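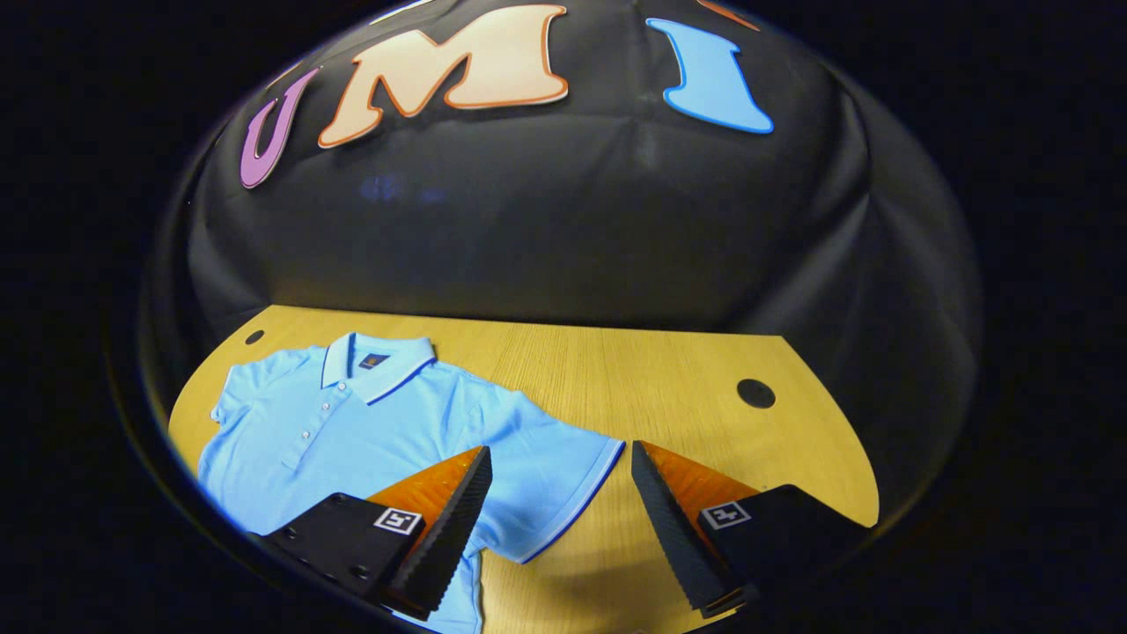

Pre-opening safety check, Drornuvwood Reading Hall
Event: public talk and book launch, "The Waiting Line: Asylum and Work in Port Cities"
Checked by: Hendrik Van Dijk
Date of check: Mon 20 August
Marks used: OK / Not OK / Repeat before doors

1. Exits and ways out

1.1 Main doors open fully to the outside: OK
1.2 Side door to the Dravum passage opens without key: Not OK
Comment: The push bar works, but the door touches the floor at the last part and one must push with the shoulder. The same remark is in my report of May. Koen Van den Broek has been informed again, this time in writing.
1.3 Exit signs lit: OK
1.4 Middle aisle free along its full length: Repeat before doors
Comment: At the last talk the bookseller put his boxes in the aisle when the signing began. Please show him the place by the coat racks before he unloads.

2. Number of persons

2.1 Seats set out not more than 140: OK
2.2 Standing persons at the back not more than 40: Repeat before doors
Comment: We have registrations for over 2,000 places in the whole series, and for this evening the list is full. The persons at the door must have the list on paper. A telephone is not sufficient, the signal in the entrance is weak.
2.3 Wheelchair places kept open in first row: OK

3. Fire equipment

3.1 Extinguishers in place, pin and seal present: OK
3.2 Service label from Jansen still valid: OK
Comment: Label number 744, behind the stage curtain, is difficult to read. The date on it is good. I asked for a new label.
3.3 Fire blanket in the kitchen: OK
3.4 Alarm test: OK
Comment: Heard in the hall, in the kitchen and in the toilets. In the upstairs room it is heard only with the door open. The interpreters wait in that room, so the door stays open or somebody goes up to tell them.

Light blue polo shirts only for stewards, please, also at the side door.

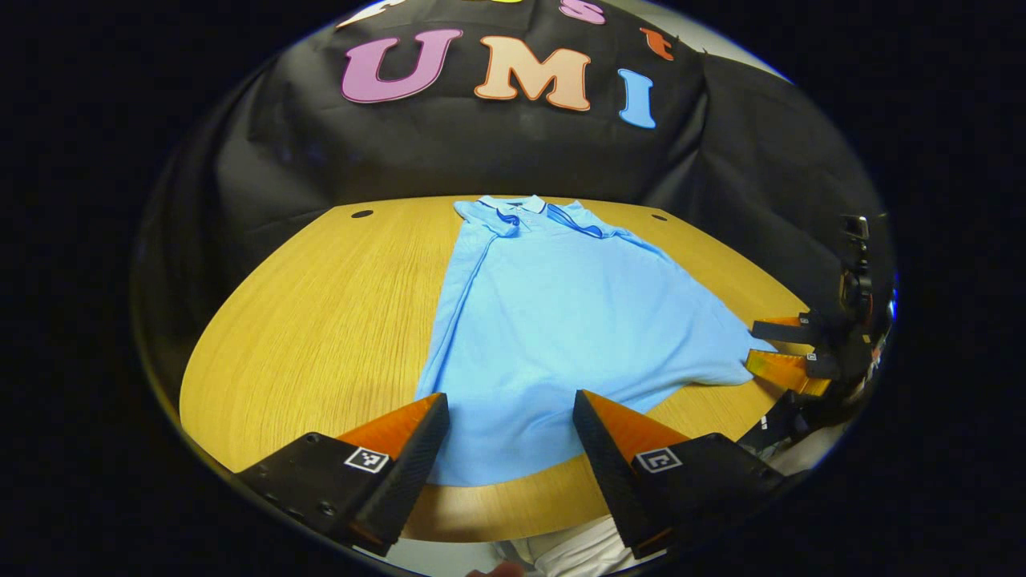

Polo shirt, light blue, with navy trim on the collar.

4. Electricity and sound

4.1 Cables across walking areas covered: Not OK
Comment: The cable of the second microphone lies open between the stage and the first row. Cover it with the rubber strip from the store room.
4.2 Interpretation headsets charged: Repeat before doors
4.3 Jonditz amplifier, plug and housing without damage: OK
4.4 No extension cord connected to another extension cord: OK
Comment: One was found under the bookseller's table and I took it away.

5. Refreshments

5.1 Hot water urn stands on a stable surface, away from the edge: OK
5.2 List of allergens displayed: Not OK
Comment: The list is for the previous menu. The lentil pastries are missing on it.
5.3 Floor in front of the kitchen dry: Repeat before doors

6. First aid

6.1 Box complete: Not OK
Comment: Small plasters are finished. The rest is correct.
6.2 Name of first aid person written at the entrance: OK, Koen Van den Broek

Points 1.2 and 4.1 must be solved before the public comes in. If the side door still touches the floor, one steward stays there during the whole talk and the questions, and the standing places are not given out. Signed copy goes in the blue folder at the desk.

H. Van Dijk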